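シミュレーション環境キット「Brolar」導入評価 中間報告

提出日:2026年3月8日
対象期間:1月から本報告まで
提出先:Ondidau 技術投資管理室
作成:Granbridge 自動化評価班

1. 現時点の判断

先に結論を書きます。Brolarの年間契約への移行は、今の段階では推奨できません。試用の延長は妥当と考えますが、延長分の費用については供給元のPalmaと条件を詰め直す必要があります。前回の打ち合わせで「順調」という言葉が独り歩きした感があり、当班としてはそこを一度戻しておきたいと思います。

順調なのは、環境の立ち上げと、シミュレーション内での動作生成までです。契約の可否を左右するのは、そこで得た動作が実機の調整工数をどれだけ減らすかという点であり、これについてはまだ手元に材料がありません。

2. 評価の範囲

Brolarは、アーム型ロボットの把持・挿入作業を仮想環境で組み立て、試行し、結果を書き出すためのキットです。製品資料には組立、仕分け、検査補助など多くの用途が並んでいますが、当班が見ているのは細い部品を容器に差し込む作業に限ります。貴室から示された目的が、検体用スティックの取り扱いを自動化できるかどうかの見極めだったためです。

評価項目は当初計画のとおり、(ア)導入の手間、(イ)試行の再現性、(ウ)記録の使いやすさ、(エ)実機への移し替え、(オ)費用です。このうち(エ)は未着手です。

3. 導入の手間

Palmaの案内では、導入は付属の手順書だけで完結することになっています。手順書の前半はよくできていました。後半、座標系の設定と把持部の登録に入ったところで記述が急に薄くなり、問い合わせが必要になりました。回答は丁寧でしたが、内容の大半は手順書に最初から書いてあるべきものです。

また、計算機の推奨構成が資料によって食い違っていました。営業資料に書かれた構成では描画と物理計算を同時に回すと動作が重く、当班は手持ちの上位機に切り替えて続行しています。この切り替えで追加費用は発生していません。ただし貴室が自前で導入する場合には計算機の調達が別に必要になる可能性があり、見積にはこの分が入っていません。

4. 試行の状況

挿入作業の試行は、通算で3907回を記録しました。このうち失敗と判定されたものが680回あります。Palmaの担当窓口はこの結果を「良好」と評していますが、当班はそのまま受け取っていません。理由は判定のしかたにあります。

初期設定のBrolarは、スティックの下端が容器の縁より下に入った時点で成功と数えます。手を離した後に倒れるか、容器の側面をこすったか、底に強く当たったかは見ていません。現場の作業者に聞けば、いずれも失敗に数えるはずの事象です。

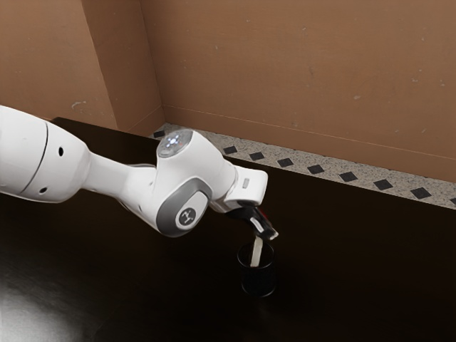
図1 挿入作業のシミュレーション画面。グリッパが白い細棒を縦に持ち、下端が黒いカップの口に入った状態。

図1のような状態は、初期設定では成功に入ります。当班が求めているのは、この先の解放と退避まで含めた判定です。判定条件は利用者側で書き換えられるとの説明を受けていますが、書き換えの作法を記した文書がなく、見本として渡されたスクリプトは現行版では動きませんでした。修正版の提供を依頼中です。

あわせて、見た目の条件についても注文をつけています。黒いカップが暗い天板の上に立つと、輪郭は縁のわずかな明るさを頼りに追うことになります。画像から位置を推定する方式を将来使うのであれば、これは難しい側の条件として価値があります。しかし現在の試行では、カップの位置を画像から求めておらず、シミュレータの内部値をそのまま渡しています。つまり、暗い背景で成功したという事実は、認識性能について何も語っていません。供給元の説明資料ではこの二つが混ざっており、「厳しい視覚条件でも安定」との表現がありました。訂正を申し入れました。

5. 再現性

同じ初期条件を与えて同じ結果が返るかを、248通りの初期配置で確認しました。同一の計算機で続けて実行した場合、結果は一致しました。この点は素直に評価してよいと思います。

一方、版を更新した前後では結果が変わる配置がありました。接触計算の既定値が変更されたためと見ていますが、更新履歴には「安定性の改善」とあるだけで、どの値がどう変わったのかは分かりません。評価の途中で物差しが動くのは困ります。以後、当班は版を固定して作業しています。年間契約では自動更新が標準とされており、固定を認める条項を入れられるかどうかは契約前に確かめるべき事項です。

6. 記録の使いやすさ

関節角、把持部の開閉、接触の有無は時刻付きで書き出せます。形式は一般的なもので、取り込みに苦労はありませんでした。画像の書き出しは遅く、長い試行では記録の欠けが生じます。欠けがあっても警告は出ません。後から突き合わせて初めて気づく仕様であり、検証用途の製品としては感心しません。

力の値については単位の表記が画面と出力で異なっており、どちらが正しいかの回答を待っているところです。回答が来るまで、力に関する数値は本報告に載せないことにしました。

7. 実機への移し替え(未着手)

当初計画ではこの時期に着手しているはずの項目です。遅れの原因は二つあり、一つは前述の判定スクリプト、もう一つは当班側の実機の空き時間を確保できなかったことです。後者は当班の責任であり、供給元に帰するものではありません。

着手後は、シミュレーションで得た動作を調整なしで実機に載せる試験を最初に行います。Palmaは調整なしで動くとは言っていません。「わずかな調整で」と言っています。その「わずか」が作業時間でどれほどになるのかを測らないと、投資の判断はできません。スティックのたわみ、容器の滑り、指先の摩耗は、いずれもシミュレーション内で単純化されている部分です。

8. 費用

試用期間中の支出は承認済みの枠内に収まっています。年間契約の見積には30日間の導入支援が含まれますが、起算日が契約日とされている点に疑問があります。計算機の調達や設置を待つ間に支援期間が減っていくためです。起算日を環境の稼働確認日に改めるよう交渉中で、返答はまだありません。

追加把持部の登録が有償である点も、当初の説明にはありませんでした。今回の用途では標準の二指グリッパで足りる見込みですが、対象部品が変われば費用に響きます。

9. 今後の予定とお願い

次の報告までに、解放と退避を含む判定への切り替え、その条件での再試行、実機試験の一回目を終える予定です。判定を厳しくすれば成功の数は下がるはずで、その際に「性能が落ちた」と受け取られないよう、旧判定の結果も並べて示します。

貴室には次の点をお願いします。

・年間契約の署名を、実機試験の結果が出るまで保留すること
・版の固定と支援期間の起算日について、貴室からもPalmaに申し入れること
・検体用スティックの実物を、材質の異なるものも含めて当班に貸与すること

貸与品については、受領後に寸法と質量を測り、シミュレーション側の値を差し替えます。現在使用している値はキット付属の標準モデルのもので、実物との照合は済んでいません。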